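Wendwood edge-joined board, light finish: six months on the bench

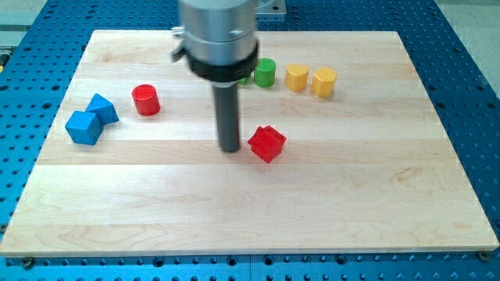

Page last changed: January 1, 2024

Quick one, I have a bus to catch. Three people have asked me about this board since May so I'm putting it all in one place.

Bought the Wendwood as a work surface for sorting and small parts. Pale wood, planks joined edge to edge, looks like maple to me but the label only says "hardwood" and the shop didn't know either. Screwed down at the front corners, onto the blue perforated table. Blocks in the photo are the little colored ones, more on those further down.

Delivery. Fine. Came wrapped in brown paper, one corner a bit crushed, the paper not the board. Smelled strongly of oil for a week. Opened the window.

Flatness. This was my worry. The last one I had (a Gostum, cheaper, softer) cupped over one winter and everything round on it wandered off to the left. Laid a steel rule across the Wendwood the day it came, then again in the fall. Could not get a sheet of paper under the rule either time, except at one end where there's a hair of a gap. Same gap both times so I'm calling that how it was made.

Seams. Can't feel them with a fingernail. Can feel one of them with a fingernail if I really go looking. Fouad Nasrallah has the bigger size and says his are the same, one seam a touch proud, he took it down with 500 grit and it was gone in a minute. I haven't bothered.

Finish. Thin. Water beads for a while, then doesn't. Coffee left a ring on the underside (don't ask), sanded out with 200 and a wipe of oil. If you want something you can leave wet, buy plastic.

Grain is nice, soft, a few darker streaks. Not so busy that you lose things on it. Which matters more than I expected, small stuff shows up really well on the pale wood. Reds and blues especially. My old surface was dark green and I spent half my life patting it for screws.

Mounting. No holes when it arrives, and no screws in the box. Bit annoying at this price. Drill your own, go slow, put tape down first or you get a chipped edge like I did on the test piece. Countersink if you can. Don't overtighten!! Wood moves, and if you crank it down hard on metal it has nowhere to go. I did mine snug, then backed off a quarter turn. The perforated table makes lining up easy, there's nearly always a hole close enough.

The blocks. Purkano basic shapes, bought seperately. Cubes, cylinders, triangular prisms, that sort of thing. Matte on the blue ones, which I like, no glare off the lamp. Edges clean. The prisms tip over if you look at them wrong but thats prisms. Cylinders stand up fine on their ends, and stayed standing on this board when they would have rolled on the old Gostum. Dalal Rizk says the Hakim set is better value and she may be right, haven't tried it.

Cleaning. Dry cloth. Damp cloth if I must. Oil every couple of months, less than you think, wipe off the extra.

Noise. Someone asked. Wooden things dropped on it go tock. On bare metal they go CLANG. So yes, quieter.

Good: flat, pale, easy on the eyes, quiet, takes a screw well.
Bad: thin finish, no hardware in the box, the price. I paid 32 more than I wanted to, and it hasn't gone on sale once that I've seen.

Would I get it again, yes. In the next size up if I had the table for it.

Update: Raed Masri wrote to say the newer ones come with a satin coat in place of the oil. Haven't seen one. If you have, tell me how it takes sanding and I'll add it in.

Ebbe Sundqvist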